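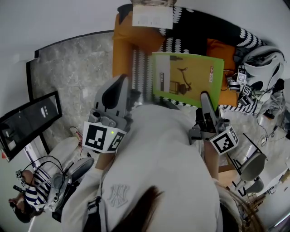

Section 4: Fitting the Flustley softener and running the first regeneration

I've put in three of these now (two for family, one in my own utility cupboard) and the booklet in the box is hopeless on this part, so I've rewritten it in the order I do things. By now you should have the bypass valve on and the drain hose clipped up, as in section 3. If the drain hose is still dangling, go back and sort it. I'll wait!

Before you start: you'll want a bucket, an old towel, a small adjustable spanner and two bags of tablet salt. Don't buy the granulated stuff, it clumps in the Garker valve and you'll be out there in August chipping at it with a wooden spoon like I was.

1. Turn the bypass to BYPASS, with both red handles pointing sideways. Run the cold kitchen tap for a moment to check you've still got water in the house.

2. Lift the lid and pour salt into the cabinet until it's a bit over half full. Keep it out of the round tube in the corner, where the float lives.

3. Add a bucket of water to the salt. You only do this once, the valve tops itself up after that.

4. Plug in the transformer. The display shows dashes, then a flashing clock. Set the time with the arrows and press the tick.

Note: the clock matters more than you'd think. Regeneration is set for 2 am, and if you leave it on the factory time it may well start up in the middle of somebody's shower.

5. Enter your hardness. I use the Koppel strips, dip one in and match the colour. Mine came out at 300, so that's what I typed in. If you're on a well, test for iron too and read section 7 before going any further.

6. Enter the litres between regenerations. The smaller cabinet goes up to 1000 and the larger one to 2000. With four of us at home I settled on 650 and the salt lasts nicely.

7. Open the inlet handle a quarter of the way and stop. Let it fill slowly until the hissing dies down, then open it fully and open the outlet.

Caution: don't rush step 7. Opening it all at once can push resin up into the valve head, and that's a whole afternoon gone.

8. Hold the recycle button until the motor starts. Let it go right through, and have a look at the drain end while it runs. A bit of yellowish water at first is fine. Beads are not, so shut the inlet and ring Fluvach, who handle the spares.

9. Check every joint with dry kitchen roll. Nip up anything that weeps, by hand first and then a touch with the spanner.

Leave the outside tap and one kitchen tap on hard water if your pipework allows it. The plants prefer it and so do I, for tea. Section 5 covers topping up the salt.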